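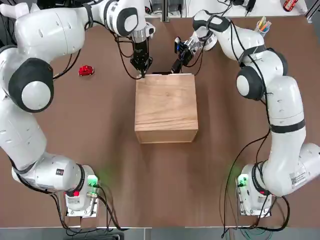 Candura Guides / Bench Cells / Set-up, part 2

April — Endance line support, Badlow site

2. Starting a shift on the two-arm bench

Read part 1 first if the bench has been moved. This part is for whoever opens the bench in the morning and whoever takes it over after lunch. Same steps both times.

What's changed for you: the arms do the lifting and turning now. You do loading, checking, and the odd fix. Old packing rota no longer applies to this bench. Breaks stay where they were, and you don't wait for the arms to finish a job before you take one — pause and go.

2.1 Before power

1. Clear the tabletop between the arms. Personal stuff goes in the lockers.
2. Look over the cables on both arms. They should hang in easy loops, nothing tight at the wrist. Tight loop = don't start, call line support.
3. Check the plugs at both bases are pushed fully home.
4. Open both grippers by hand and wipe the fingers. Dry cloth only.

CAUTION: Never lift an arm by its gripper. Hold the white shell, both hands.

2.2 Power and home

5. Switch on at the wall, left arm first. Wait for green at the base, then right arm.
6. Both green? Press Home on the Kofler panel. Stand behind the yellow floor line.
7. Homing takes almost 90 seconds. Don't reach in to "help" it.
8. If one base stays dark after 2 tries, stop. Write it in the bench log and tag the bench.

NOTE: Green means powered and ready, and an arm can move on green. People coming over from the old conveyor read green as "safe to touch". It is not.

2.3 First box

9. Put one box in the middle of the table, closed side up, square to the near edge.
10. Select Slow on the panel. Always Slow for the first box of a shift, no exceptions.
11. Press Run. Watch both grippers come in to the back edge of the box. They pass close to each other, so keep a finger on Pause.
12. Grippers touch? Pause, send both arms home, redo step 9. Usually the box is crooked.
13. Good run, switch to Normal.

CAUTION: Hands off the table while either arm is moving. Pens, tape, dropped parts — leave them untill it's paused.

2.4 During the shift

Swap seats every 30 minutes if there are two of you. Watching is more tiring than it sounds and the old job at least kept you moving. Working alone, take the short break on the rota.

The panel counts boxes. Target is 600 a week for the bench, and it's a bench figure, it does not go on anyones personal record. Stoppages don't either. Press Pause when you want to.

Training for step 12 type faults runs Thursday at the Badlow bench, paid time. Sign up on the board.

2.5 Handing over

14. Pause, Home, wait for both arms to stop.
15. Log any stoppages, even short ones.
16. Tell the next person face to face. A note on the panel doesn't count.

Shutdown is in part 3.

© Candura Guides. Questions: line support desk, Endance Badlow. Back to top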